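Category: Guest Room Supplies / Bedding / Plush Bedspreads

Farero Plush Bedspread, Item 2063

The Farero is a short-pile plush bedspread supplied by Ornonus to guesthouses, residence halls and serviced apartments. It is made in single, double and king widths, and is finished with a double-stitched hem on all sides. Each bedspread is delivered folded in a reusable cotton bag with a care card.

Colors: pink, cream, slate. Orders of 50 or more may be divided between colors at no extra charge.

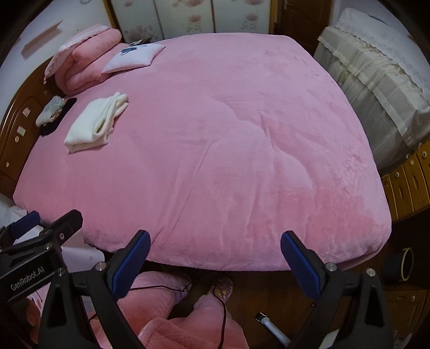 Pink, on a large bed with a wooden headboard.

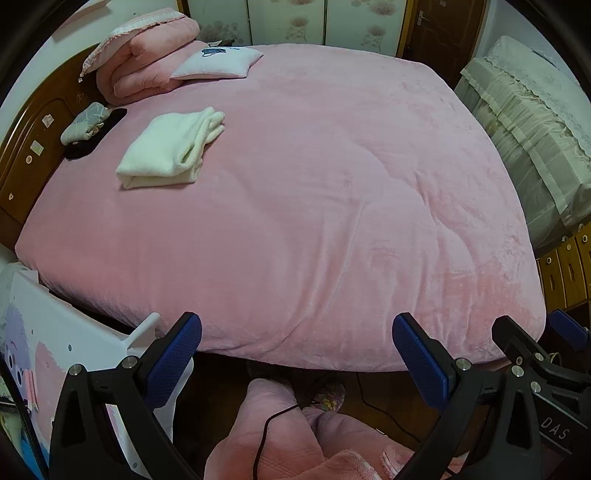 Care. Machine wash at low temperature with a mild detergent and no fabric softener. Tumble dry on the lowest setting, or line dry in shade. Do not iron. The pile may be brushed by hand in one direction once the bedspread is fully dry. Dark items should be washed separately for the first 3 cycles.

Ordering. The minimum order is 15 pieces per delivery address. Stock is held at the Gumede warehouse, and orders received before noon are released the next working day - king width excepted, as it is made to order. Replacement care cards are available on request.

Institutional buyers should direct price inquiries to Teresa Czarnecka, Contract Sales. Returns and fabric samples are handled by Tshepo Shabalala at the Gitgate office.

Last updated: January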